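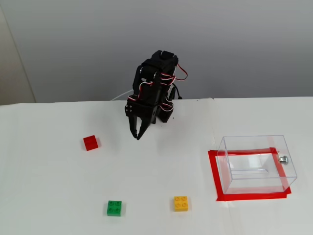
Hanne Lappalainen
Workshop Tips Editor, Pulleck Home & Garage

I spent a Sunday at the Sitmont open day, mostly for the robot arms, and came home with two pages of notes that have nothing to do with robots. They're all about benches! If you have a garage or a craft corner (or a kitchen counter that turns into one after dinner), some of this is for you.

Tape your parking spots. They run red tape around the place where the clear box goes, a bit bigger than the box itself, so you can lift the thing away and set it right back down without thinking. I did the same at home with my glue pot and the charger for the drill, and my son now puts the charger back, which I had given up on. Masking tape is fine for a week's trial. Go to colored vinyl once you're sure of the spot.

Cover the bench in white. A small screw shows up right away on a white top, and on my old brown one it was gone forever. If one sheet won't reach, butt two together and put the seam somewhere you don't slide things across, because crumbs and sawdust collect there. Mine has a seam just left of the vise and I regret it every time I sweep.

Keep the middle clear. The job was picking up toy bricks and putting them in the box, and there was very little else out on the table. I asked the young woman from Astari how often they tidy, and she said every single run, 60 of them on a busy day. I'm not that good. But I do clear down between jobs now, and gluing a chair leg goes a lot faster when I'm not moving a coffee mug first.
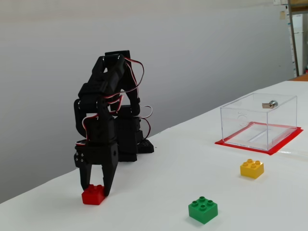 She also told me to go slow for the last inch, and that one has stuck with me. Fast across the table, then slow right before you touch the thing. Try it when you're setting a hinge or lowering a full pan into a sink. I've chipped one plate since July, and before that it was more like one a week.

See-through boxes for small parts, always. I had a wall of tins from Kubíček, very pretty, and I opened four of them every time I wanted a picture hook. Clear ones with a little metal latch are good if you carry them around the house. For a shelf you can skip the latch.

Last one is cables. Leave slack wherever something bends, and check it by moving the joint all the way both ways before you tie anything down. I had zip-tied my swing lamp cord so tight that it pulled out of the plug end. A 36-inch cord was enough once I left a loop at the elbow.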